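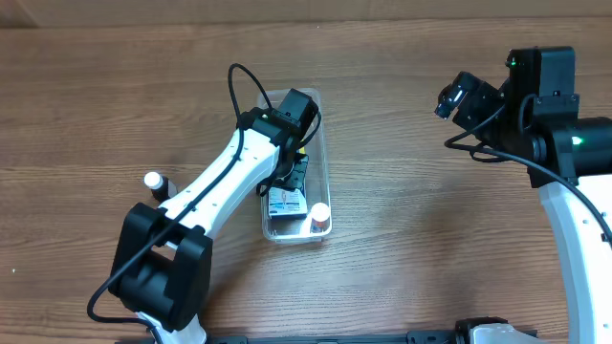
Quick one tonight, I have bread in the oven and maybe half an hour before it needs me. Wanted to get the move written down while I still remember it.

So. We're out of the Kanaan apartment. Eleven months of saying we'd go, then the whole thing done in a weekend plus one very long evening. Keys handed back. Deposit pending, we'll see.

Things I'd do the same. Started with the closets. All of them, weeks ahead, before a single kitchen thing got touched. Closets are where the time goes — you open one thinking coats and it's coats plus a fondue set plus every cable you've owned since college. Three evenings on the hall closet alone. I kept one cable.

Labeled boxes on the side and not on the top. My aunt told me that years ago and I ignored it through two moves. Once they're stacked you can't see the tops! Obvious. Did it this time and found the coffee filters the first morning.

Things I would not do the same. Books in big boxes. I know. Everyone knows. I had 8 big boxes left and no small ones and it was late, so I filled them, and then neither of us could lift them, so we unpacked them on the floor at midnight and packed them again into grocery bags. One bag split on the stairs. The Portuguese dictionary took the worst of it.

Also the plants. Put them in the car last, drove with the windows down becuase it was hot, and the big fern lost most of its left side somewhere on the highway. It's sitting in the bathroom now looking sorry. I've been told cut it back hard and leave it alone. Any opinions, leave them below, I'm bad with ferns.

The truck. We went with Fumach, booked back in October for a totally different date, moved it twice, they didn't charge for either change. Two guys, fast, careful with the piano stool, not careful with the lamp. Quote was $200 under the next one. I'd use them again but I'd carry the lamp myself.

The new place is in Pirkitow, up by the old mill road. Smaller. I keep having to say that out loud, smaller, since I bought a rug for a room that doesn't exist here. The light is so much better though. Morning sun in the kitchen all the way until ten or so and then it swings round to the front. The fridge hums. The upstairs neighbor plays something on the clarinet, same eight bars, stops, same eight bars. I like it so far. Ask me in winter.

Stairs: 3 flights. No elevator. My knees have notes.

Money stuff, for the people who asked after the last post. Truck, boxes, tape, cleaning, the overlap on the rent, a shower curtain, two pizzas, a replacement lamp. I'd set aside an amount and we went over it by $134, which I'm calling a win. The overlap was the worst of it, and also the best thing we paid for. Having both sets of keys for a few days meant I could go back and scrub the oven without boxes everywhere. If you can swing even a couple days of overlap, do it, skip something else.

Internet took forever. Nunance gave me one install date, then another, then a window from noon to "evening." I've been writing this at the library and on my phone in turns, so if there's a paragraph in here that makes no sense, that's the phone one.

Still to do:
— curtains, bedroom, anything, a sheet would do
— change the address with the dentist
— find the box with the good knives (labeled on the side, I swear, and still missing)
— meet whoever lives across the hall
— rug, sell or cut

Oh and the mail. Set up forwarding early. I did it the day before and have already lost one birthday card and a thing from the insurance that I definately needed.

Oven's beeping. First loaf in the new oven, runs hot I think, the top's already dark. More next week if I find the knives.

— Samira

Comments

Odile M.
Cut the fern right down to a couple inches and keep it damp. Mine looked dead for six weeks and came back twice the size. Congrats on the place!

trentk
We had Fumach too, no complaints but they were an hour late. Second the thing about small boxes for books. Liquor store gives them away free if you ask before noon.

Bea
Knives are in with the towels. They're always in with the towels.

Samira Daher
Bea they were in with the towels.

Contact | © Samira Daher | Back to top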